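Re: [orska-craft] sorting the crayon bins before fall

Sent: 12 August 2018
To: orska-craft list

On the crayon bins, somebody from the Pelkonen branch wrote:

> We have the same trouble every year. All the crayons go into one big
> tub in July and by the time the kids come back it's a tub of stubs and
> paper. Is anyone still sorting by color? How many baskets do you use
> and do the kids keep to it? We were thinking of 16 little cups, one
> per color, but I have a feeling that's too many. Also where do you
> get baskets that don't crack. Ours from last year are all split at
> the rim.

Quick answer because I have to be out the door - don't do 16 cups. We tried it at the Roston room and it lasted one afternoon. Cups tip over, and a kid with a crayon in each fist is not going to hunt for the right shade of green. Go with a few baskets and let each one hold a family of colors.

How we do it at Roston now. Small plastic baskets with holes in the sides, lined up along the far side of the table so elbows don't get them. Crayons get dumped out in the middle and whoever is sitting there sorts.
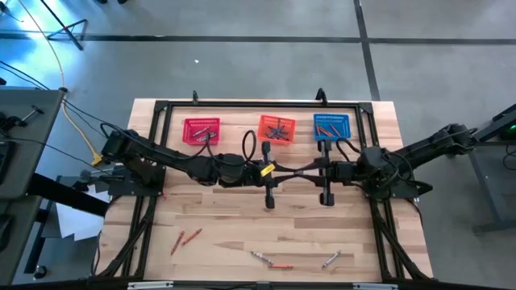 Baskets with holes beat solid ones, I'm sold on that. Crumbs and bits of wrapper fall through and you can see from the side what's in there without tipping it out. The color of the basket is a nice hint but don't count on it to match what's inside - the blue one had orange-red crayons in the bottom and the pinkish-red one had the gray and silver, and it was fine. If you want them to match, put a crayon scribble on a card and tape it to the front. Kids read the card before they look at the plastic.

Grays are the annoying part. Gray, silver, blue-gray, the dark ones that are nearly black - grownups argue over these more than the kids do. Our rule is if you have to hold it up to the window it goes with the grays. Same with the red-oranges, just put them in with orange and move on.

Go by the tip and not the wrapper, paper fades and gets grubby and some of the wrappers have been swapped by the kids anyway (they think this is very funny). Broken ones stay in the basket if there's enough to hold. Smaller then that, melt jar.

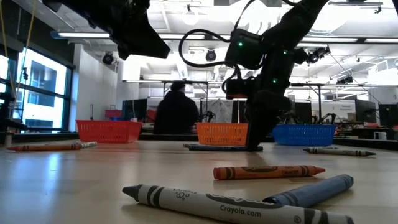 Do you peel the paper off before you sort?

We leave it on. Peeled crayons rub off on each other in the basket and you end up with everything the same muddy brown, plus the paper keeps a cracked one in one piece a while longer. Only peel what's going in the melt jar.

For baskets, ours are the Sirnetti ones, the short size. Softer plastic so they bend at the rim and don't split. We've had them 2 years and lost one, and that one got stepped on. They come in a pack of 6. Wash in warm water with dish soap, let them dry upside down. Wax in the slots comes out with a toothpick, kind of satisfying.

Do the kids keep to it - mostly? They put things back in the wrong basket all the time. We give it 5 minutes at the end, everyone grabs what's in front of them and drops it in a basket, and then I do a real sort when I get sick of looking at it. Don't make it a big lesson.

Oh and the tabletop - wax does mark it. Little bit of baking soda on a damp rag, test a corner frist. Works on ours, can't speak for yours.

If Pelkonen wants a pack of the baskets I can add it to the Roston order, just reply on list before I send it in. Gotta run

Roston room

--
orska-craft mailing list
To leave the list, reply with "remove" in the subject line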